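How I Fold a Whole Basket of Laundry Without Losing My Mind

Posted by Yolandi Shezi, Jun 26, 2020

I used to be a dump-it-on-the-bed person. Everything came out of the dryer, landed on the comforter, and then moved to the chair at bedtime (you know the chair). Then in May my sister came to stay and I got embarrassed enough to change my ways, and now I can get through a full load in 19 minutes. Yes, I timed it!

Find a flat surface first. A bed is too soft and you end up chasing the wrinkles around. I use the dining table, wiped down and cleared off, with the basket on my left and the finished pile in the back right corner. If you're left-handed, flip that.

Take out one piece at a time. I know it's tempting to grab an armful, but then you've got a heap on the table and no room to work. Give it one good shake, lay it down, and smooth from the middle out to the edges with flat hands.

For T-shirts, I go face down. Fold one side in toward the middle with the sleeve tucked back on itself, then do the other side the same way, so you have a long skinny rectangle. Now stop and look at it. If the top half is bunching up, fix it now, while it's still long. Hold the bottom still with one hand and pull gently on the collar end with the other.
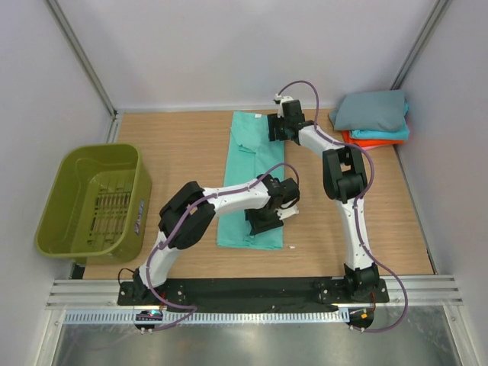
Once it's smooth, bring the bottom up to just short of the collar, then fold it again. You can stop there if you're stacking on a shelf. If you have deep drawers like mine, go one more time so the shirts can stand on their edges — they look like little files and I can find the one I want without wrecking the rest.

Towels are easier. Fold in thirds the long way, then in half, then in half again. Mine never fit the closet until I switched to thirds, and I had been blaming the closet for years.

Pants get folded leg over leg, with that pointy bit at the seat tucked in, and then up in thirds from the hem. Leggings too, although the slippery ones will fight you.

A few things about the pile. Put the heavy stuff on the bottom and the thin stuff on top. I quit at 6 pieces and start a new stack, because a tall one always slides over when I carry it down the hall. And turn all the folded edges the same way, so you can lift one shirt out without dragging its neighbor along.

Socks I save for last, in front of the TV. I match what I can and the loners go in a jar on top of the dryer. Every couple of weeks I go through the jar, and anything still single after two rounds becomes a dust rag.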